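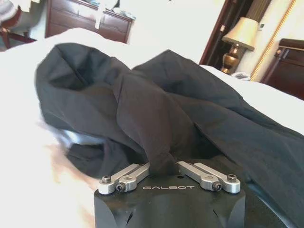

Un pli de tissu noir entre les doigts de la pince, au-dessus du lit.

Le robot, la veste et le cintre

Les étudiants du club Vurkuno veulent apprendre à une machine à ranger une chambre. Après un semestre de travail, elle en est au vêtement posé sur le lit. Faut-il applaudir ?

Sur l'affiche du projet, la phrase est imprimée en grand : « Kudo range votre chambre pendant que vous vivez. » J'ai demandé à Aitana Campos, vingt-deux ans, responsable de l'équipe, qui l'avait écrite. Elle a levé les yeux au plafond. « C'était pour le dossier de candidature. On nous demandait une phrase. »

Le dossier, c'est celui du concours Skeron, où des équipes étudiantes présentent chaque année des robots dits de service. L'épreuve choisie par le club tient en une ligne du règlement : prendre un vêtement, le mettre sur un cintre, suspendre le tout. L'opération doit se faire en cinq minutes, dans une chambre meublée, sans qu'une main humaine intervienne. Un enfant de sept ans à qui l'on promet un dessert y arrive plus vite, en râlant.

J'ai passé deux après-midi avec eux, et je dois dire d'emblée que je n'y allais pas convaincue. La robotique domestique nous promet le linge plié depuis que je suis en âge d'en plier. On nous a montré des bras qui pliaient des serviettes, toujours les mêmes serviettes, sur une table toujours nue, dans des vidéos dont il fallait chercher dans un coin la mention « accéléré ». Alors une bande d'étudiants qui annonce la chambre entière, pardon, mais je demande à voir.

Ce que j'ai vu, c'est beaucoup d'attente. La pince descend, hésite, se referme, remonte avec un peu de tissu ou sans rien. Quelqu'un soupire, on repose le vêtement, on recommence. Nicanor Goicoechea, qui s'occupe de la commande, tient un cahier où il note les ratés par famille : « glisse », « prend deux couches », « prend le drap ». La dernière catégorie est la plus fournie. Pour une machine qui cherche du tissu, un lit est un endroit plein de tentations.

Le noir n'arrange rien. Une veste noire, pour une caméra, c'est une tache où le pli et l'ombre du pli se ressemblent. « Avec une chemise à carreaux, on aurait de bien meilleurs chiffres », reconnaît Nicanor. Pourquoi ne pas prendre une chemise à carreaux, alors ? « Parce que les gens ont des vestes noires. » C'est la réponse la plus solide que j'aie obtenue en deux jours, et elle m'a rendue un peu moins désagréable pendant l'heure qui a suivi. 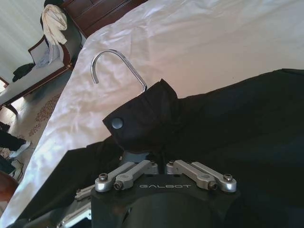 Reste la question du cintre, dont on ne mesure pas la perversité avant d'avoir essayé de l'expliquer à un programme. Il faut le faire entrer par le col ou par le bas, le tourner sans qu'il accroche, amener une épaule dessus puis l'autre, et pendant tout ce temps le tissu change de forme. Un verre reste un verre quand on le saisit. Une veste, dès qu'on la touche, devient un autre objet. Lucía Villanueva, la plus jeune du groupe, me l'a expliqué en retirant son propre gilet et en le jetant sur une chaise, trois fois de suite. Trois tas différents, en effet.

La méthode du club consiste à accumuler des démonstrations : un étudiant guide le bras, la machine enregistre, puis elle tente de reproduire. Ils en ont 1 217. Ils en veulent 2 000 avant le concours. Quand je demande pourquoi 2 000, il y a un petit silence. « C'est un chiffre rond », finit par dire Aitana. J'aurais préféré entendre une courbe, un seuil, un article de référence. Patricio Campos, son frère, qui fait partie de l'équipe depuis le mois de mars, propose que la progression est « encourageante ». Encourageante par rapport à quoi ? Au mois de mars, justement. Le robot ne savait alors rien faire.

Il faut parler d'argent, parce que c'est là que l'enthousiasme prend des couleurs. Le club reçoit une aide de la société Flilletti, qui vend du mobilier et des équipements à des hôtels. Elle verse 400 euros par mois et demande en échange le logo sur les tee-shirts et « un retour d'expérience ». Je ne soupçonne personne de noirceur. Mais je remarque que la chambre du rêve étudiant, celle où le robot vous libère du rangement, ressemble de moins en moins à la vôtre et de plus en plus à une chambre qu'une femme de ménage fait aujourd'hui en vingt minutes, chronométrée, pour un salaire que l'affiche ne mentionne pas. J'en ai parlé aux étudiants. Lucía y avait pensé. Les autres m'ont répondu que la technologie serait bien trop lente avant longtemps, ce qui est vrai et ne répond pas à la question.

Leur enseignant référent, Benito Iglesias, ne s'offusque pas de mes réserves. Il en a d'autres, plus gênantes. À son avis, le concours récompense la démonstration réussie une fois devant le jury, et les équipes apprennent donc à réussir une fois. « Je leur demande le taux d'échec, ils m'envoient la vidéo du succès. » Il a exigé cette année que le rapport final contienne le cahier de Nicanor dans son intégralité, ratures comprises. L'équipe a protesté, puis obéi.

J'ai lu ce cahier. C'est de loin le meilleur document du projet. On y trouve une page entière sur les boutons-pression, une remarque furieuse sur les housses à vêtements qui traînent, un croquis d'épaule avec des flèches dans tous les sens. On y trouve aussi, en face d'une séance de février, le mot « rien » répété sur neuf lignes. Aucune affiche ne voudrait de cela. C'est pourtant ce que les étudiants auront appris, et je crains que le dossier de candidature suivant ne le fasse disparaître sous une nouvelle phrase en grand.

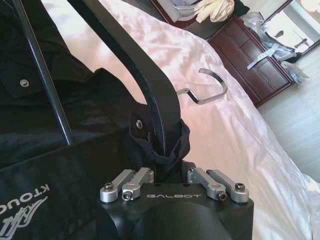
Mâchoires serrées sur le tissu noir ; à côté, un crochet de métal.

La veille de mon départ, j'ai demandé à assister à un essai complet, sans reprise. Patricio a posé la veste, Nicanor a lancé le programme, et tout le monde a reculé d'un pas. La pince a trouvé le tissu du premier coup. Elle l'a soulevé proprement, assez haut pour que Lucía arrête de se mordre le pouce. Puis le bras s'est dirigé vers le cintre, a ralenti, et s'est immobilisé en tenant la veste par une épaule, comme un invité qui ne sait pas où la mettre. Le temps imparti s'est écoulé. Nicanor a ouvert son cahier.

Aitana, elle, voulait savoir si j'allais citer l'affiche. Je lui ai dit que oui. Elle m'a demandé d'ajouter que la prochaine version dirait « aide à ranger ». L'équipe passe devant le jury à l'automne, et la veste reste la même.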